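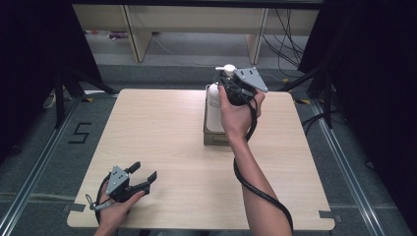

What does Cledar do?
We make and refill soap. Hand soap, dish soap, laundry liquid, a floor cleaner that smells of lemon myrtle and a shampoo bar we keep meaning to rename. You buy the bottle once, we fill it again for as long as it holds together.

About us

Cledar started in a rented garage with 2 drums and a borrowed scale. Kilian Kälin was making dish soap for his sister's cafe, the cafe's customers started asking for it, and by December he had more orders than jars. Gladys Ogola came on to do the books one afternoon a week. She now runs the place. Kilian still does the mixing and would like it known that the first lavender batch was not his fault (it was).

We're in the old tile showroom on Gunari Street, next to the tyre place. Blue door. Parking round the back, watch the kerb.

What we make

Everything is mixed on site in small batches. Full range is 5 products, plus whatever Kilian is trying out that month. Ask at the counter — there's usually a tester.

Hand soap: unscented, orange, or rosemary
Dish soap: one scent, lime, we tried others and people complained
Laundry liquid: works in front loaders and top loaders, cold wash fine
Floor cleaner: lemon myrtle, dilute it please, a capful to a bucket
Shampoo bar: for most hair, lasts a couple of months if you keep it out of the shower spray

No dyes in any of it, so the colour moves around a bit from batch to batch. Sometimes the orange comes out nearly clear. Same soap.

How refills work

Bring your bottle in clean and dry. Any bottle, doesn't have to be ours. We weigh it empty, fill it, weigh it again and you pay by the gram. Pumps and lids go back on at the counter. If your pump has given up we sell spares, and we take the dead ones back for parts.

No bottle? There's a crate of washed ones by the till, free, take what you need. Donations of glass jars welcome, no pickle jars sorry. The smell never leaves.

Bulk customers get 5 litre and 20 litre drums, swapped on delivery. We have 138 regular drum customers now, mostly cafes, childcare centres, a couple of vets and one very clean mechanic.

Delivery

Local only. The van goes out in the mornings and we try to be done by 2 pm. Leave your empties somewhere we can see them, with the lids on. If you're in Ratura we come by once a fortnight, same goes for anyone along the Levchenko Road end. Further out than that, ring and we'll see what we can do. We don't post liquids. Tried it. Never again.

Shampoo bars we do post, anywhere in the country, in a paper wrap and a plain envelope.

Who's here

Gladys Ogola — manager, accounts, wholesale orders, the person to talk to if somthing has gone wrong
Kilian Kälin — mixing, recipes, ingredient questions

Plus three casuals on the counter and one driver. We pay above award and everybody gets the same staff discount, owners included.

Ingredients

Full lists are on the shelf cards and we'll email them if you ask. Most of the oils are Australian. The coconut oil isn't, and we've looked hard for something local to replace it without much luck. The recipes have no palm oil. Hand soap and dish soap are vegan, so is the laundry liquid. The shampoo bar has honey in it.

If you have sensitive skin start with the unscented and try a bit on your wrist first. We're soap makers, not doctors. If it stings, stop using it and bring it back, we'll refund you.

Schools and groups

We run a soap making workshop for school groups, years 4 and up. Runs about 128 minutes if you count the washing up, call it a bit over two hours. Kids make a bar each and pick it up four weeks later once its cured. Aprons and goggles supplied, closed shoes a must. Gladys does the bookings, terms 2 and 3 fill up first.

Get in touch

Come in, ring, or use the form on the contact page. We answer emails in the afternoon once the van's back. Wholesale price list on request.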